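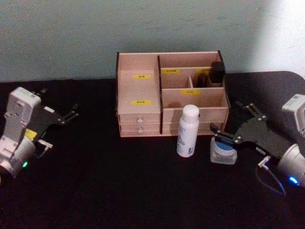

My sister says the trouble with labels is that once you've stuck them on you have to live like the person who wrote them, and she's got a point. She has one big basket on the end of her dressing table, everything goes in it, and she can find her tweezers in the dark. I own a desk organiser with little yellow labels all over the front and I still managed to lose a full pot of hand cream for most of the winter.

So this is the post about the organiser, which a couple of you asked for after I moaned about my desk last month. Sorry it's taken a while! I wanted to live with it for a bit before I said anything, having raved about that hanging shoe thing and then taken it down a fortnight later.

It's a Vornum, the bigger of the two they do. Pale wood with thin dark edging on it, which I wasn't sure about in the shop and have come round to completely. There's a tall bit on the left with two small drawers under it (round white knobs, very sweet) and then the right side goes down in a step, higher at the back and lower at the front, with one wide drawer along the bottom. I bought it at the Viklow on the retail park outside Lolbridge, on a Tuesday evening when the place was dead and I could stand in the aisle opening and shutting the drawers for as long as I liked. I did measure before I went. I measured the desk and forgot to measure how far the lamp sticks out, so the lamp has moved to the bookcase and I'm pretending I prefer it there.

The desk is black, by the way, and if you're thinking about a black desk please come and dust mine first. It shows every crumb. The organiser is pushed right back against the wall, which gives me plenty of room at the front, and the green-blue paint (left over from the bathroom) looks lovely behind the wood. I'd like to say I planned that.

Right, what goes where. This took me three goes.

First go, I did it by size. Tall things in the tall compartment, short things at the front, tiny things in drawers. It looked fantastic for a weekend and was useless. I had nail scissors next to a glue stick because they were the same height. I had hair oil beside the stapler. Every time I wanted to do one job I had to open everything.

Second go, I did it by how much I used things, with the everyday stuff at the front. Better, but my everyday stuff is nearly all of it, so the front was heaving and the back had a single roll of sticky tape living in luxury.

Third go is the one that stuck, and it's by what I'm doing at the time. Desk jobs on the left, face and hands on the right. Pens, ruler, the good scissors and the letter opener I never use go in the tall compartment. Top little drawer is stamps and paper clips, and the one under it is chargers and those tiny adaptors you're scared to throw out. On the right, the back row is for bottles and boxes that stand up by themselves, and the front step is for the things I want to grab without looking, so lip balm, plasters, a comb. The wide drawer underneath is cotton pads and spare everything. It's deep enough for a box of tissues if you squash the box a little.

I know some people would be horrified at hand cream and paper clips in the same piece of furniture. We've got one small bathroom and there's a queue for it every morning, so my desk has been half a dressing table for years. It may as well be a tidy one.

The labels came in a sheet of yellow ones from Bagheri, the stationer's by the bus station, two pounds a sheet. I tried handwriting them and my handwriting goes downhill, literally, it slopes, so I printed them in the end. The writing's come out tiny. I can read it sitting down, and anyone standing at the desk has no chance. If you do the same, go up a size or two on the font and print a test on plain paper first. Also wipe the wood before you stick anything on it. I skipped that on the first one and it curled up by teatime.

Do the labels help? A bit. They've helped me more with putting away than with finding. I know where my things are, mostly, but at 11 at night with a bottle in my hand I'm a person who puts it down on the nearest flat surface. Having a word on the front of a compartment does give me a small shove. It hasn't cured me. There's always something standing about in front, bottles and jars mainly, and I've decided that's allowed as long as it all goes back before I sit down to work in the morning. Takes a couple of minutes. I do it while the kettle's on.

A few things I'd tell you if you were about to buy one. The dividers on mine don't come out, so have a look at your tallest and fattest bottles before you choose. Anything oily wants a scrap of kitchen roll or a coaster underneath, as I've already got a faint ring in one of the back compartments from the hair oil and it's not shifting. I've lined the rest with offcuts of wallpaper. And don't fill it on day one! I put everything in the minute I got it home, all the old receipts and dried-up felt tips included, and then had to take the whole lot out again. There were four glue sticks. I can't remember the last time I glued anything.

The hand cream turned up behind the radiator, for anyone who was worried. It had nothing to do with the organiser, I'd just like it on record that it wasn't in the wrong compartment.

Next on my list is the shelf over the desk, currently holding my half-finished jigsaw (345 pieces, and I'm fairly sure it was meant to be more) and a heap of birthday cards I need to either send or admit are late. I've still got half a sheet of yellow labels left. My sister has asked me to keep them away from her basket.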